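August 2023

Quiet day. I meant to do the tax envelope and ended up spending most of it on trash bags.

It started with the kitchen can. I went to put a new liner in before breakfast and there wasn't one, because the box under the sink was empty and I had put the empty box back. I do this a lot. The new roll was in the hall closet behind the vacuum, still in the Karkitz shopping bag from May, and getting at it meant pulling out the vacuum, the ironing board and the two folding chairs. Once all that was in the hallway I decided to fix the whole thing properly.

The idea is simple. Every wastebasket in the apartment gets a hook on the wall above it, and the next bag hangs on the hook. When I carry the full one out, the replacement is right there at hand height. I read about it on a forum in a long thread about small apartments, where someone said they kept theirs on a nail. I rent, so no nails. I had a pack of white adhesive hooks from Clusico left over from hanging the calendar, and I used those.

I wiped the wall with rubbing alcohol first, pressed each hook for a slow count, and left them alone while I had coffee and toast. The packet says to wait an hour. I waited most of one. Then I looped the top of a black bag over the hook and let go.
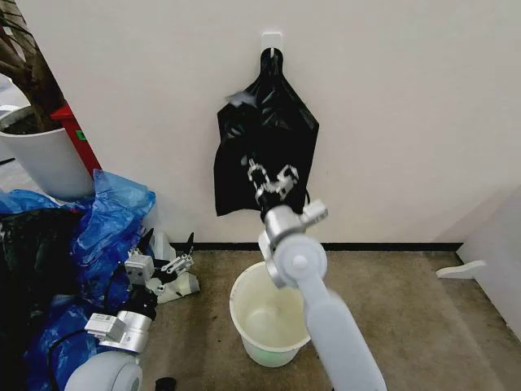 What I learned about the hooks

Height matters more than I thought. My first try was too low, and the bag sat down in the bucket like a curtain in a bathtub. I peeled the hook off (no paint came with it, good) and moved it up until the bottom of the bag cleared the baseboard.

The bag also has to be gathered at the top before it goes on. If I just hang it by a corner it slides off, slowly, and I find it on the carpet later. Bunching it and pushing the bunch over the tab works.

The blue bags are a different matter. They are thinner and they crumple, and I can't get them to hang in any shape I like. I'm going to keep those for recycling and leave them in a pile until I think of something. Black ones on the wall, blue ones wherever.

I also scrubbed a white bucket that has been on the balcony since the tomatoes. Baking soda, then dish soap, then a rinse in the tub. I left it upside down on a towel by the balcony door and went on with the bags.

Lunch was the rest of the lentil soup. Then the lining, which took longer than the hooks. These bags are too big for the round bin. I knew that when I bought them, they were cheaper by the roll, and so there is always a lot of extra plastic to deal with. I tried three ways. Pushing the bottom down first and folding the rest over the rim. Blowing it open like a pillowcase and dropping it in. Putting it over the rim first and then pushing the middle down with a fist. The last was the best of the three, as long as both sides get pulled out evenly while it goes down.

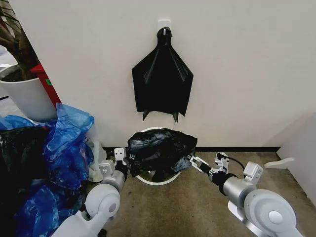 The extra plastic

A knot in the side takes up the slack. I pull the spare plastic together at the back, twist it and tie it once. It doesn't have to look nice because the knot goes against the wall. When the bag is full I can lift it out without untying anything.

I had worried that a black bag on a white wall would bother me. It does a little. It hangs there with its points down, and from the doorway it looks something like a kite or a bat. I could fold them smaller, or get white ones, but there is most of a roll to use up first and I'm not buying more bags to improve the look of a wall. 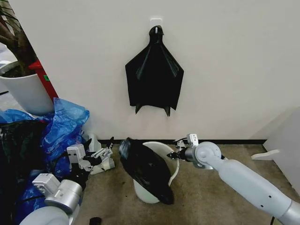
After that I put the closet back together. The ironing board goes in first now, then the chairs, then the vacuum, so the shelf with the rolls can be reached without moving everything. I threw out a dried-up tin of shoe polish and seven wire hangers. The empty liner box went into the recycling too, finally.

Paid the electric bill, 85 dollars, more than last month. The fan, I suppose. The water people in Pralville still haven't answered my letter – I'll write again if nothing comes.

Walked to the post office and back before dinner. It had cooled off some and people were out watering. My step counter said 2,888, yesterday it said 2,351, so that's going the right way without much effort from me.

Rice and eggs for dinner. Tomorrow the tax envelope, and see whether the hooks are still up.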